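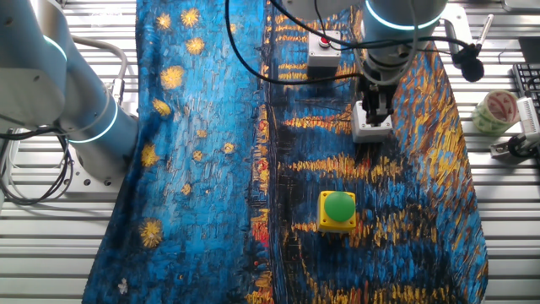 Night sky, river, two arms, one green button. August, the bench at Lestamside.

Got to the workshop at 7 with a thermos and a plan, and by 7:30 still had the thermos. The plan was to have both arms press the green button in turn, politely, without discussing it. I have wanted this for most of the summer. Other people my age want a boat.

First job was the cloth. The bare slats throw glare into the camera and the button finder locks onto a strip of shiny aluminum with total conviction, so the table needed covering, and the choice in the workshop cupboard was a painter's drop sheet that sheds or the Van Gogh. I took the Van Gogh. It is on crooked and bunched up down by the left arm, and I straightened it twice before deciding that straightening it was a way of not doing the calibration.

Then the calibration. The left arm went fine. The right arm, the one that hangs down with the white gripper, was out by 14 millimeters along the table and dead on across it, which is the kind of error that makes you doubt your own hands. I went through the mount, the tool offset, the cable drag. I took the gripper off and put it back on. After an hour I opened the settings file and found I had typed the finger length from the old black fingers, the long pair, and never changed it when I fitted the short ones. One number. I wrote the correct one on a piece of tape and stuck it to the inside of the cabinet door, where there is already a piece of tape with a different number on it from the last time I learned this.

The new firmware from Bameck is better, I'll give them that. The arm no longer twitches when it gets told to hold still. It does now take a long pause before the first move after power-up, long enough that I assumed it had crashed and restarted it, which of course gave me another long pause. Three rounds of that before I went and read the notes.

Coffee. Ate the sandwich at 10, so that was lunch.

Started the button runs after that. The green dome is a good big target and the base is bright yellow, and I was feeling pretty pleased with myself for picking something a toddler could find. The finder could not find it. What it found was stars. There are a lot of yellow blobs on that sky and every one of them, to a program I wrote, is a button base waiting to be loved. The left arm went over to a star in the upper part of the cloth and pressed it very gently with all the care I had programmed in. I let it do a second one so I could say I had seen it.

Fixed it by making the thing look for green first and yellow after. I should have done it that way to begin with. It would also have been sensible to use the drop sheet, but by then I was attached to the stars.

Set the run for 400 presses and sat down next to the red button, the little gray box with the stop on it, which I keep on the cloth within reach of my left hand. The microphone on its stand listens for the click of the dome going down, and that works better than anything else on this table. It cost me nothing — it came out of a box of parts marked MacLeod that has been under the bench longer than I've been coming here. The voice commands I meant to use it for can wait. I tried "stop" once in July and it heard "top."

Got 16 presses in a row, alternating, left, right, left, right, lovely to watch, and then the right arm caught a fold of cloth and started dragging the river toward itself. I hit the red button with more force than the red button needs. No harm done. One cable had worked loose up top and I taped it back, the good clear tape, the end of which I then lost on the roll for a full five minutes.

The Unico power supply got warm again. Put my hand on it at noon and did not enjoy it. It needs a fan or a shelf of its own, and I've been saying so since spring.

Ran it again after pulling the cloth a bit flatter, and it reached 31 before the left arm stopped on a joint limit and wouldn't explain itself. I wrote down the angles and shut everything off. Home by 2, told the dog all about it.

For next time: clips for the cloth, four at least. Raise the approach height on the right arm. Fan. Find the short hex key, which I had in my hand at 9 and have not seen since.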